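Previous chapter Contents Glossary Next chapter

Chapter 7
Automation and the Working Day

By the end of this chapter, students should be able to explain how the introduction of machines alters the division of tasks within a workplace, describe the effects on skill, pace and supervision, and assess the part played by employees in deciding how such changes are made.

7.1 Introduction

Discussion of automation often begins with the number of posts that a machine will remove. This is a proper question, and Chapter 9 returns to it. It is, however, a poor guide to what most employees meet when new equipment arrives at their place of work. In the greater number of cases the same people come in at the same time, hang their coats in the same place, and find that the tasks they carry out have been divided in a new way. Some of those tasks have gone to the machine. Others have been created by it. A third group, usually the largest, has stayed with the employees but must now be done in a different order or at a different speed.

The present chapter follows one workplace through such a change. Dendier finishes and inspects glass panels at a site in Bunosside, where it employs 57 people. Its customers are makers of display cabinets and kitchen fittings. Before automation, each panel was lifted from a rack by hand, turned under a lamp, checked along its edges, marked if a fault was found, and placed in a second rack for packing. A full day's output was 4000 panels in the busy season and a good deal less in winter.

7.2 The work before the change

Inspection at Dendier was regarded by those who did it as skilled work, although it was not paid as such. New starters were placed beside an experienced inspector until they could find a chipped corner by touch as readily as by sight. Much of this knowledge was never written down. Inspectors knew that panels from one furnace tended to carry faults near the lower edge, and that a certain grade of dark glass showed fingerprints which could be mistaken for surface damage. They also knew which customers would accept a small mark on a side that would be hidden once fitted.

The drawbacks were equally well understood. Lifting and turning panels for a whole shift caused strain in the wrist and shoulder. Cuts were uncommon but did occur. Agreement between inspectors was weaker than the management had supposed: when the same batch was passed through the room twice, the two sets of results differed, chiefly over faults at the edge.

Kiyoshi Tamura, the production manager at the time, drew up the first proposal in April. It recommended that handling be given over to machines and that judgement remain with the inspectors. The equipment was to be supplied by Wiveck. The proposal made no mention of how the inspectors would be trained, or by whom, and this omission became the main point of dispute in the months that followed.

7.3 Dividing the task

To transfer a task to a machine, it must first be broken into steps. This sounds straightforward. In practice, a person who has done a job for many years may find it hard to say what the steps are. Asked how they picked up a panel, the Dendier inspectors replied that they simply picked it up. Only when they were observed at work did it become clear that they tested the weight with the fingertips before lifting, tilted heavier pieces towards the body, and kept a second hand ready at the top corner until the panel was steady.

For this reason the company arranged for the inspectors themselves to work with hand-held grippers during the trial period. A gripper of this type has two fingers with foam pads at the tips, and is closed on the panel by the person holding it. The inspectors soon discovered how little can be felt through foam. They learned to judge the hold by eye, to approach a thin panel from its edge, and to leave the supporting hand in place for longer than they would have done otherwise.

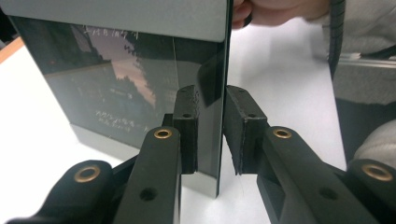 The trial had a second result, which the proposal had not foreseen. Kaede Nishimura, a senior inspector, kept a notebook of every occasion on which she would have handled a panel differently with her bare hands. Her notes were at first treated as a list of complaints. They were later used in setting the order of work for the whole line, and the company agreed that time spent on such records should count as paid working time.

7.4 Pace, skill and supervision

Three changes were reported once the new line was in use. Physical strain was reduced, and this was welcomed by almost all of those concerned. The pace of work was now set by the machine, so that an inspector who wished to look again at a doubtful panel had to stop the line and enter a reason. Finally, each stop was recorded. Several inspectors stated that they had begun to pass panels they would once have held back.

The last point deserves attention. The management at Dendier had promised that inspectors would keep the power to judge, and in a formal sense they did. Section 7.5 considers the agreement reached in response, and compares it with the arrangements at a smaller firm, Sakai, where stops were left unrecorded.

Key terms: task, pace, tacit knowledge, discretion

Previous chapter Contents Glossary Next chapter

Reader comments (3)

We used this with a second-year group and 7.4 gave us a whole seminar. More on the pay question would be useful.

Is the agreement in 7.5 printed in full anywhere? The link in the glossary goes to Chapter 2.

I inspected ceramics for years and the part about stopping the line is quite right. You do it less once your name is on the sheet.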